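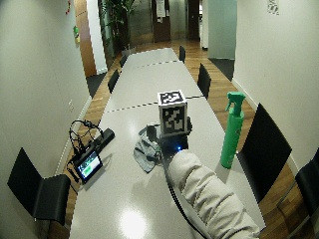

February 26, 2021
by Sang-wook So

I have been wiping down long tables for a good part of my adult life and have only recently formed opinions about it. Friday is my turn. The rota says so, and the rota is taped inside the supply closet at Pestitz, where I can't pretend I haven't seen it.

The thing with a pale, glossy conference table is that it looks clean from the doorway and filthy from a chair. Sit down, get the window behind it, and there is every forearm since October. Whoever picked the finish must have stood for all their meetings.

My method, such as it is: spray the cloth, leave the table alone. I used to go straight onto the surface, a big confident fan of the stuff, and then chase it around for 15 minutes making streaks. Now it's 2 squirts into the cloth, fold, wipe toward yourself, turn the cloth over, go again. The gray cloths are better than the yellow ones, which shed. I will not be taking questions on the yellow ones.

Then there are the seams. A table made in sections has a line wherever the sections meet, and a line is where a croissant goes to retire. A cloth glides right over. I've tried a toothpick (slow) and a business card (Irnodine's are the stiffest, thank you Irnodine). An old toothbrush works best but you feel ridiculous if somebody walks in, and somebody always walks in.

Cables I lift, wipe under, and put back more or less where they were. I did once coil them all up neatly and got an email about it from Clernska, who share the room with us. It was a polite email. It had bullet points.

Chairs go last. Pull them out, do the edge of the table where people rest their wrists, push them in again. Black chairs show dust along the top of the back and I have decided that is a problem for whoever has next Friday.

The green spray bottle, by the way, gets refilled from the big jug under the sink - the one marked 1000 ml, though the label's half gone. If you finish the bottle, refill it. Wi, I am looking at you.

Next week I may tackle the whiteboard, which still says "budget??" in marker that I'm fairly sure is permanent.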